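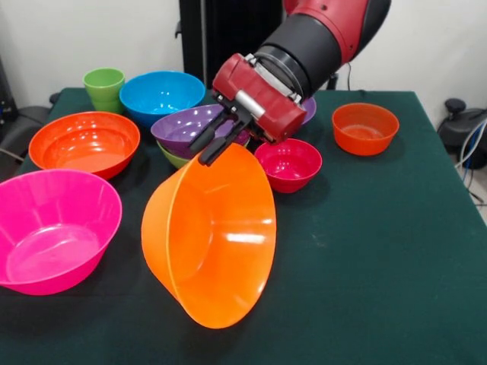
2 min read

21 April 2026

Today I finally cleaned the garage wall. I bought the Skarnum rail in August and it stayed in its box the whole winter, under the garden hose. The rail is 80 inches long and it needs screws in the studs, so first I had to find the studs. I knocked on the wall like at a door and marked with a pencil. Two of my marks were wrong and now there are small holes, but the rake hangs before them.

Roos Vandenberghe came after lunch with her drill, which is much stronger than mine. She says the ladder must hang low, on two hooks with the long arm, and the bicycle at the end near the window. I wanted it the other way. We tried mine, and the pedal touched the car door, so we did hers.

Still on the floor: the snow shovel, the folding chairs and a bag of extension cords. For the chairs I need the wide hook, and the shop in Barneck had only the narrow one. I will ask again next week. My shoulders hurt, but the car is inside tonight.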